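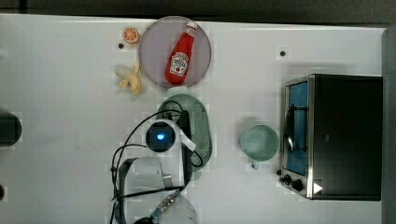
Red ketchup bottle on a plate, cut orange next to it

Lurport Home Cooking Board > General Kitchen Talk
Thread: Ketchup, fridge or cupboard?
Started 26 July 2018

paprika_lane
Posts: 3,196

We moved into the apartment in Drodent last month and the fridge is a lot smaller than the old one. I'm trying to decide what can come out of the door shelves. Right now I have ketchup, yellow mustard, soy sauce, maple syrup, mayo, two hot sauces and a jar of pickles in there. My mother kept ketchup in the cupboard all year. My husband's family would never do that. The kitchen gets up to 78 degrees in the afternoon and we don't run the AC while we're at work. What do you all keep out?

gravyboat8
Posts: 127

Ketchup stays out at our house. It has plenty of vinegar and sugar in it. Diners leave it on the table all day. We go through a bottle in about three weeks though, so it never sits long.

Mayo and real maple syrup stay in the fridge. Soy sauce is fine on the counter if you use it often.

tinlid

Diners also empty a bottle in a day or two. That isn't the same as a bottle in somebody's pantry for half the year. The label on mine says refrigerate after opening, so I refrigerate it. It takes up four square inches of shelf.

gravyboat8

The label is about quality. It gets darker and a little sharper if you leave it out. I've never had one go bad.

tinlid

Mine did. I left a squeeze bottle in a cupboard next to the oven one November and when I opened it for Thanksgiving it hissed and spit all over the counter. I threw it out. You can do what you want, but I wouldn't tell somebody with a 78 degree kitchen that it's fine.

old_skillet

A cupboard next to the oven is the worst place for anything. Spices go flat there too. Which cupboard are we talking about, paprika_lane?

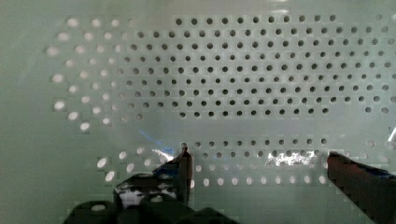 I keep mine low down on an outside wall, as far from the stove as I can get, and it stays cooler than the rest of the kitchen even in summer. Vinegar, soy sauce, hot sauce, honey and the opened ketchup all live there. I wipe the cap and the threads every time I use the ketchup. The crust that builds up under the cap is where I've seen mold, never in the bottle itself. I buy the smallest size Hughes carries. The big one is cheaper per ounce but there are only two of us and we don't eat many fries.

paprika_lane

The cupboard I had in mind is over the dishwasher. It does get warm in there when the dry cycle runs. I could clear a spot under the counter by the back door. That's where the potatoes are now.

brinequeen

Put the potatoes somewhere else and use that spot.

My list, for what it's worth:
Fridge: mayo, pickles, real maple syrup, Dijon, anything with fruit or fresh garlic in it
Out: yellow mustard, vinegar hot sauce, soy sauce, honey
Ketchup: fridge in summer, out in winter

I know somebody will argue about the pickles. They'll keep on the counter for a while, but I like them cold.

tinlid

Agree with most of that. Not the yellow mustard. It separates.

brinequeen

Shake it.

marge_in_drodent

Nobody has asked what it's going on. Cold ketchup on a hot burger cools the burger down. I take ours out when I start cooking and put it back when the dishes are done. If I remember the night before, I stand it upside down in the door and it's ready to pour.

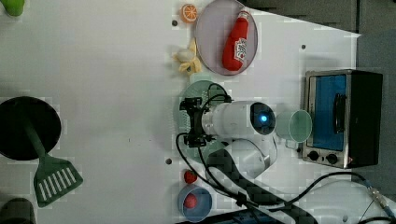
Table with plates, toy food, utensils and the ketchup

gravyboat8

I never understood the burger argument. It's a tablespoon of ketchup.

marge_in_drodent

Not when my kids are doing it.

old_skillet

Does the Flalilberg pepper sauce need to be cold? I got a bottle as a gift and the label has come off. It has bits of carrot in it.

brinequeen

If there are vegetable pieces in it I'd keep it cold. Somebody at Hughes could read you the label off another bottle.

paprika_lane

Thanks everybody. I moved the soy sauce, the mustard and one of the hot sauces to the cupboard by the back door. The ketchup is staying in the fridge until it cools off outside. Now I need a place for the potatoes.

old_skillet

Paper bag, closet floor. Keep them away from the onions.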